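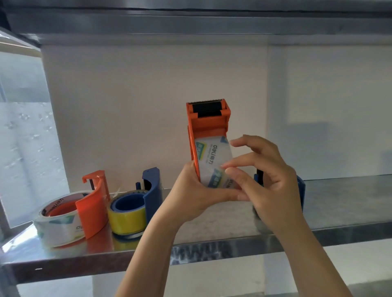
*Loading a roll of clear packing tape into the dispenser.*

## Moving the lending library to Keogh Street

The tool and toy lending library will close its Valden Road room at the end of July and reopen in the old shoe store on Keogh Street. The new space is on the ground floor and has a door wide enough for a stroller or a hand truck. The rent is the same for the first year.

The last day to borrow from Valden Road is the 12th. After that we will take returns only. If you have something out now, you can keep it through the move and bring it straight to Keogh Street when we open. There will be no late fees for July. We would much prefer that you keep the large items, since every table saw and canopy tent in your garage is one we don't have to carry down the stairs.

### What has to be moved

The catalog lists 332 items. Of those, 196 are small enough to go in boxes, and the rest will be moved as they are or wrapped in blankets. We have 30 plastic totes left over from the spring sale and need some 200 cardboard boxes on top of that. Medium boxes are best. Large ones get filled too full and then the bottoms drop out, as happened with the puzzles last time.

Boxes can be left inside the side door any evening between 5 and 8 p.m. Please flatten them. We can't use boxes that held produce or cleaning products. Old towels and bed sheets are also welcome, and we will not be giving those back.

### Packing rules

We are packing by shelf, and each shelf has a letter and a number. Write the shelf code on two sides of the box and on the top. Don't write what is in the box, just the code. The same codes will be taped to the new shelves before the first load arrives, so a box marked C4 goes to C4 and stays shut until someone unpacks it.

Tape the bottom seam twice, once along the seam and once across it. The top only needs one strip. Drill batteries go in the gray totes with their chargers and are not to be mixed in with anything else. Gas-powered equipment must be drained before it goes on the truck. The two pressure washers and the tiller have been done already.

Board games should have their lids held on with a rubber band, not tape. Tape pulls the print off the lid, and we have a few that look bad enough.

### The truck

We have booked a truck from Varkix for two mornings in the last week of the month, starting at 7:30 a.m. The loading zone in front of Valden Road is ours until noon on both days. Parking at the other end is in the lot behind the building, and the entrance is from the alley.

Six people per morning would be enough to load, with four more at Keogh Street to unload. A sign-up sheet is on the counter. If you can't lift but want to help, we need someone at each door with a clipboard to check off shelf codes. Bring gloves if you own them. Coffee and bagels will be at the old location and sandwiches at the new one.

### The Kulusari kayaks

The two Kulusari kayaks will not fit in the new storeroom. One member has offered wall space in a barn outside town, which would mean picking them up by appointment. The other choice is to sell them and put the money toward shelving. They were borrowed nine times last summer. Tell us what you think at the counter or by reply to this newsletter before the move — we will decide after that.

### Opening day

We plan to open the first week of August with the same hours as now. The phone number and email stay the same. Membership cards will still work, and reservations made for August will be honored, though the sewing machines may be a few days late while the outlets along the back wall are replaced.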